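Filed under: Furniture / Opinion / Living Room

The case against the glass coffee table is usually made on two grounds: it breaks, and it shows fingerprints. Both are true and neither is very interesting. Tempered tops rarely break in ordinary use, and fingerprints come off with a damp cloth. My objection is to the way these tables are specified and sold, as if the top were a picture frame and the household had agreed to keep its belongings somewhere else. I have owned one for nine years. I intend to keep it, and I think most of the advice given to people who buy them is wrong.

Start with load. A coffee table carries small, dense items set down at arm's length by people who are looking at something else. Weight is seldom the problem. A cup, a remote control and a stack of magazines come to very little. What matters is the contact: how hard the object is, how small its foot is, and whether there is grit under it. An unglazed foot ring on a ceramic bowl is harder on glass than a far heavier object with a soft base. The owner's leaflet that came with my table, an Ondska, gives a maximum load and says nothing at all about foot rings. Every scratch on it came from one.

Then there is shape. Rectangular tops are efficient on paper and poor in a room where people walk. The corner of a rectangle stands at shin height exactly where the path from the sofa to the door wants to be. A rounded top gives up surface area and gets back clearance. The teardrop outline goes further, with a wide end for use and a narrow end that can point toward the traffic. I resisted the form for a long time as a fashion left over from another period. I was wrong about that. The narrow end is the useful part of the design, provided it is assigned a job.

The job I would assign it is bottles. Tall items belong away from the reach zone, and grouped, so that a sleeve passing over the table has one obstacle to deal with. The wide end can then take whatever is low and broad: a bowl, a plate, a piece of fruit waiting to be cut. 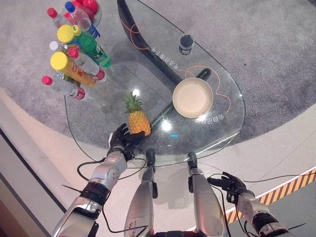 Maxence Boyer wrote to me after an earlier version of this argument that I had the order of things backward. In his view a glass table should be bare except when it is in use, and if food and bottles live on it between uses, the fault lies with the kitchen, which lacks a shelf. He keeps a tray on the sideboard and carries everything in and out on it. He asked why anyone would pay for a transparent surface and then cover it.

It is a fair question, and the tray is a good tool. I would still answer that transparency does its work underneath and around the objects. With a pineapple and a bowl on a clear top, most of the carpet is still visible, and the floor reads as one piece. Put the same two objects on a solid top and you have lost the floor under the entire table. In my own living room, where the rug is 8 feet across, that difference decides whether the room looks furnished or full. An empty glass table gains a little more floor and loses its purpose.

The frame deserves more attention than it gets. Under a wooden top, the support can be ugly and no one will know. Under glass it is on display at all hours, and it crosses behind every object set on the surface. A dark curved support is the better choice, in my opinion. It gives the eye an edge to find, and people misjudge a glass surface less often when there is something solid to read beneath it. Polished metal legs do the reverse. They reflect the rug, the reflections merge with the glass, and guests put cups down a half inch early.

Printed decoration on the glass is the other thing purists complain about. I have come around to it. A thin colored line or a bit of lettering does the same service as the frame: it marks where the surface is. It also has a direction. Lettering is the right way up from one side and upside down from the other, so the buyer has to decide which seat the table faces. Valentin Aubert, who sold me mine at Wavcombe, set it down with the text toward the window, and I turned it the same evening. Plain glass never forces that decision. I would accept print on any top that has a clear finish over it, and I would refuse it on any top where a fingernail can feel the edge of the ink.

Lighting is where I have the least patience. Ceiling spots and glass tops are a bad combination, and showrooms are full of both. Each fitting comes back up as a small bright point, and where the point falls depends on where you are sitting. A shaded lamp at the side of the room mostly solves it. If the ceiling lights are fixed and cannot be changed, opaque objects help, as a wide bowl can cover a reflection for the main seat. This sounds fussy. It takes a minute to do, once.

On care I will be brief. Dry dust off before wiping, because a wet cloth moves grit before it lifts it. Put felt or cork under ceramics. Pineapples need a board or a plate for cutting, and the juice should be wiped up before it sets to a film. Jars with printed or paper labels are no trouble unless the label runs to the base. Bottles from the refrigerator leave rings, and six rings take barely longer to wipe than one if they are all at the same end, which is one more argument for keeping them together.

What I would like from manufacturers is modest. State the finish on the print. Give the clearance between the floor and the lowest part of the frame, so that people can tell whether a vacuum head will pass. Supply a set of clear bumpers for the customer's own bowls and jars, and stop photographing the product with a single orchid on it. The Brunet catalog does this on every page, and I could not tell from any of them how large the tables are. A bowl would have told me.

Benoît Boyer, who is no more persuaded than Maxence, has since bought an oak one.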